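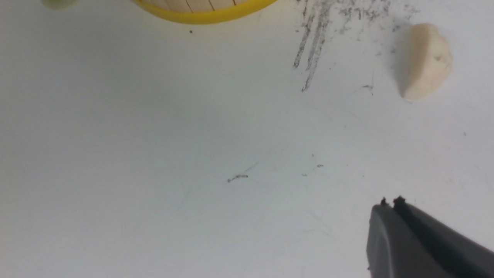 I had been meaning to get to the open day at Mondholm for years, and this July I finally took the bus out on a Thursday morning with my friend Afroza Hettiarachchi. We got there well before lunch and stayed until they were stacking the chairs!

Mondholm is an old school building that now holds workshops, studios and a big teaching kitchen. The first hall had printing and bookbinding, and I could have stayed there all day. The second had a long line for bread from the Histau bakery, which brought 200 rolls and ran out by noon. We shared the last one, with seeds on top, and it was still soft in the middle.

Upstairs were the hands-on tables, and this is where I got stuck (happily). They are plain white tables with plenty of scratches and pencil smudges on them, and you can tell people really work there. One had modeling clay and another had folded paper. The one I keep thinking about had a bamboo steamer on it, the round kind with bright yellow plastic bands, and its lid lying next to it so you could get a proper look at both.

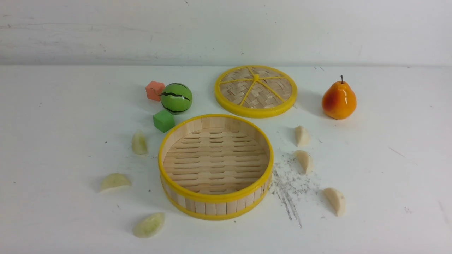 I have owned a steamer for 3 years and never looked at it closely. The floor is all thin slats with narrow gaps between them, and the lid is woven from fine strips, with yellow spokes running from the little knob out to the rim. Afroza kept going back to the weave. She used to make baskets with her aunt, and she showed me with two strips of paper how you keep the crossings tight. Mine came out like a bird's nest, but I was very pleased with it.

The play food was a hit too – a shiny orange and yellow pear with its stem sticking straight up, and a tiny green watermelon with wavy dark stripes. A boy next to us wanted to know if you could steam a watermelon. Nusrat Thambiah, who was looking after the upstairs rooms that day, told him to try it at home and write to her.

After that we had tea in the yard and listened to two fiddle players from Voto, and I bought a packet of bean seeds at the Mollah stall. If you go, wear comfortable shoes and take the side stairs, as the main ones get crowded. The bus back leaves from across the road, by the post office, and the last one is at half past five.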